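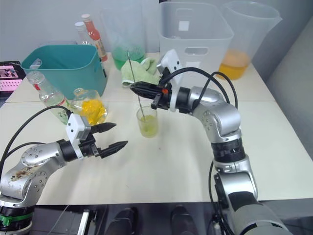
Tudance cast and credits

Hi! So this is my big pile of cast credits for Tudance, the dance soap that ran for 262 episodes and that I have now watched more times than I'd admit at a dinner party. One row is one person credited in one story block, and there are 1634 rows. If you've ever tried to find out who played the mean choreographer in the second season (before the recast!), you know why I started typing.

The main file is credits.csv. There's also people.csv, which has one line per performer, and aliases.csv, which you'll want open next to it, trust me. Everything is UTF-8, so if Yatziri Cárdenas shows up with a weird symbol in the middle of her last name, it's your spreadsheet program and you need to pick the encoding when you import.

What's in the columns

person_id: stays the same even when somebody changes their stage name
credited_as: exactly what the end credits say, typos and all
role: the character's name, blank for dancers in the back row
block: the story block, numbered the way Sotovell numbered them on the discs
billing: opening, closing or none
source: disc, broadcast or magazine
note: me rambling, feel free to drop it
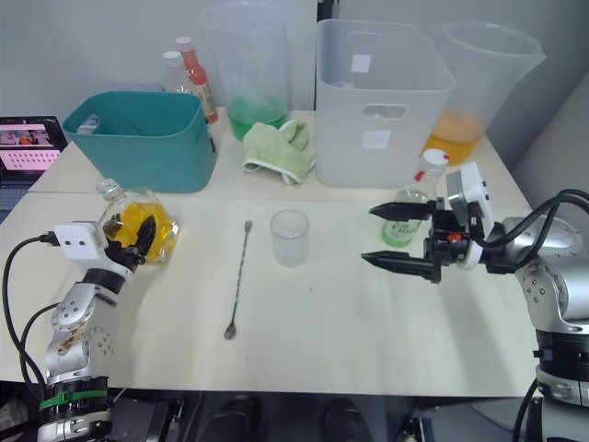
Where it came from

Mostly I paused the end credits and typed. The Sotovell discs have the cleanest ones, but they trimmed the credits on 28 episodes, so for those I used old broadcast recordings that Emiliano Figueroa digitized from his aunt's tapes. Two of those are so fuzzy that I put a question mark in the note column and moved on with my life.

Magazine rows come from the cast pages in Limel. I love Limel, I have a whole shelf of it, but they printed press kit names before shooting started and some of those people never made it on screen. I kept them in with billing set to none – filter on that if you only want folks who really got a credit.

Names that will trip you up

Wenceslao Tapia is the worst one. He's credited with his full name, then as Wences Tapia, then as W. Tapia for one block, and then there's his cousin, also W. Tapia, who did stunts.

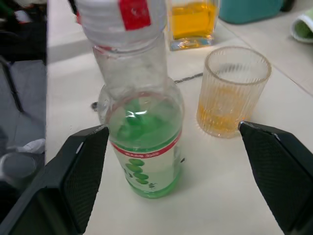 I split the two of them by hand using the department heading in the credits, and I'm pretty sure I got it right, but the stunt rows in block 9 could go either way. Vittoria Cattaneo is easier. She has one spelling all the way through and just switches roles when the twin storyline starts, so she has two roles and a single person_id. Please don't "fix" that!

Things I left out

Birthdays, home towns, who was dating who. I had a column for ages once and the sources disagreed so badly that I deleted it. Same for the 80 uncredited club dancers in the finale. I'd love to have them, but I can't put names on faces by guessing.

The spin-off, Manríquez, isn't here either. I started on it in April and got four episodes in.

Corrections so far

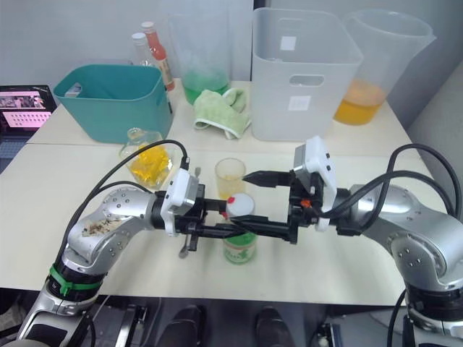
Damián Ponce wrote: the bartender in block 3 and the judge in block 11 are the same actor, he shaved the mustache and went by his mother's last name for a while. Check the closing credits on both discs and you'll see the middle initial matches.

I checked and the initial does match, so those two ids are merged now and the old one is in aliases.csv. If you spot another one, send me the block number and the name as credited – a screenshot of the credits is even better.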